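Workshop tips from the back shed: building a two-armed bench helper

I've had a few emails asking how the arm build is going, so I'm putting all my notes in one spot before I lose the bit of cardboard they're written on. For anyone new, I'm building a pair of small robot arms at home in Plurkstead, with a lot of help from the shared workshop over in Wirkley, and the plan is for them to do simple kitchen jobs. Picking up a tomato. Moving a bowl. Nothing flash! I do the mechanical bits in the shed and the software at the kitchen table after tea.

Clamp the base before anything else. I bolted mine to a scrap of benchtop and thought she'll be right, and the first time the shoulder swung out with the elbow straight, the whole lot walked sideways and took a mug of screws with it. Four decent G-clamps, or bolts with big washers underneath. Do it before you plug anything in.

Colour your wires by joint and stick to it. I used electrical tape flags: red for shoulder, yellow for elbow, blue for wrist, green for the gripper. I ran out of green halfway through and used white on the left arm, and I still get caught out by it.

Leave slack at the wrist! I can't say this loudly enough. Turn the wrist by hand through everything it can do, both ways, and watch the cable the whole time. I added a loose loop the size of a fifty cent piece and held it with a velcro tie (cable ties bite into the insulation once it starts flexing, and you'll be cutting them off every second night anyway).

Start slow. My speed limit sits at 10 per cent for anything new, and it stays there until I've done 17 clean runs in a row. Why 17? It was the number of pegs in the peg tin, one moved across for each good run, and I've never bothered to change it.

Fingertips want some give. Bare plastic on a tomato is hopeless, it either skids off or leaves a dent. I tried bicycle tube (smelly, good grip), foam tape (lovely for a day, then it peels) and finally a thin smear of silicone left overnight on baking paper and cut to shape with scissors. The silicone won by a mile. Rough up the finger with sandpaper first or it'll lift at the corners.

Keep a bucket of soft test things. Rolled socks, a sponge, a mandarin. Save the good crockery for later, or for never.

Now the simulator, which I resisted for months and wish I hadn't. I run mine through a free program called Mameck, on an old desktop with a fan like a leaf blower. You make a pretend kitchen, put pretend food in it, and let the arms have a go while the real ones stay safely switched off. I let it churn through 4,000 practice reaches while I was asleep, then came out at six in the morning in my ugg boots to see how it went. Shuffle the objects between batches, and change the bench surface as well. Mine got far too comfy with one plain grey bench, so I went a bit mad with the marble and the fancy chopping board.

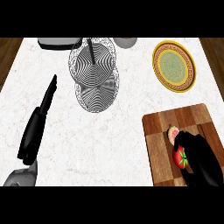

Carmela Quintana wrote in to say she'd save a log file with every batch, even the dud ones, after she wiped 1,000 runs on her own Pacheco arm and had to start again with no idea which settings she'd used. Good advice, and I've since made a folder for each night with a text file in it saying what I changed. Mine are mostly one line, things like "grip softer, left arm only".

A couple of leftovers. Put the stop button where your elbow can hit it, because your hands will be full. Mine's screwed to the front edge of the bench on the left. Grease the printed gears with silicone grease from the plumbing aisle and wipe off what squeezes out, or the sawdust will find it. And if a servo buzzes when it's meant to be sitting still, switch off and check the horn screw first. I pulled an entire shoulder apart in November looking for that buzz, and it was one loose screw.

Next up is a new bracket for the right wrist. I've printed it twice and both times made the holes too small, so I'm off to find the drill.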